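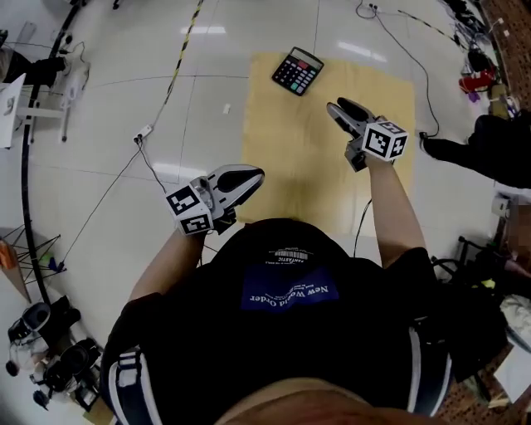 Figure 2.1 A desktop calculator on a square of cardboard, laid on a tiled floor.

Chapter 2
The Answer on the Display

Last updated: 24 September 2020

Most people who own a desktop calculator trust it more than they trust their own arithmetic, and most of the time they are right to. The machine adds correctly. What it can't do is tell you whether you gave it the numbers you meant to give it, and that is where office mistakes usually come from.

Consider a stock count at Movgate, a small wholesaler of floor tile. Ville Lahtinen added up a column of delivery slips and wrote 3,368 at the bottom of the sheet. Gerrit Van Beek added the same slips after lunch and got a different total. Both men were careful, and both said they had checked. When pressed, each admitted that "checked" meant he had looked at the display a second time.

Looking at a display twice is not a check. Neither, I would argue, is keying in the same column again in the same order, although many manuals recommend it. A person who misreads a smudged 7 as a 1 at ten in the morning is quite likely to misread it again at five past ten. If you must repeat a sum, start from the bottom of the column. Better still, have someone else read the figures aloud.

You will also hear that a larger calculator, with wide keys and a tilted screen, makes people more accurate. Perhaps it does. The sales leaflets from Ornlow say so with great confidence and offer no test that would let us find out. Colored keys are another favorite claim. A red key is easy to find, certainly, but finding a key and pressing it at the right moment are different skills, and models do not agree on what their colored keys do. Before you use an unfamiliar machine, try each key on a sum you can do in your head.

Where you work matters as well, though less than the furniture catalogs suggest. A calculator needs a flat surface and enough light to read the display. Bright overhead lamps can throw a glare on a shiny surface, and some displays suffer from this badly. Move the machine or turn it a little until the digits are clear.

In this chapter we will estimate first and calculate second. For a column of about 20 entries, a rough total should take you less than a minute. Write it down before you touch a key. If the display then disagrees with your estimate by a wide margin, suspect both of them until you know which is wrong.

We begin with rounding.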